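The Shelf Test: Buying Tableware for a Small Kitchen

Most people in Bruneo's older apartments have about two feet of counter beside the sink, and everything they eat from has to be washed, dried and stored within reach of it. That shapes what sells. At Idley, a housewares shop on the main street, the 12-piece dinner sets went to the back wall two years ago. Single pieces now fill the front tables.

The shop carries 148 items for the table. Bowls sell best, then cups. A wide bowl works for soup, noodles, salad and cereal, and four of them stack in the space of one casserole dish. Plates come third.

Customers tend to mix colors. White used to be the safe choice, but a broken white bowl still has to be matched to the right white, and that gets harder every year. With one green and one yellow there is nothing to match.

Drying takes more thought. A rack that holds 20 plates is too much for two people, and it tends to become permanent storage. Smaller wooden racks cost less than $100, even the better ones from Tuominen, and can be lifted off the counter when dinner is made. They should be wiped down and left to air – standing water will darken the wood. 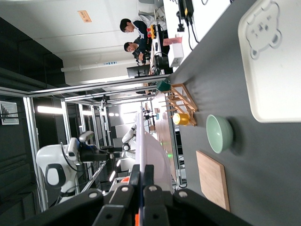 Trays are the piece people leave off the list. One large tray can carry breakfast for two, or corral the cups that have no shelf. It doesn't have to be serious, either. A white one with a bear's face pressed into it sits comfortably on the same gray tabletop as a mint-green bowl and a pale wood cutting board. Before buying any tray, measure the narrowest cabinet it might go in, then check whether it will stand on its side.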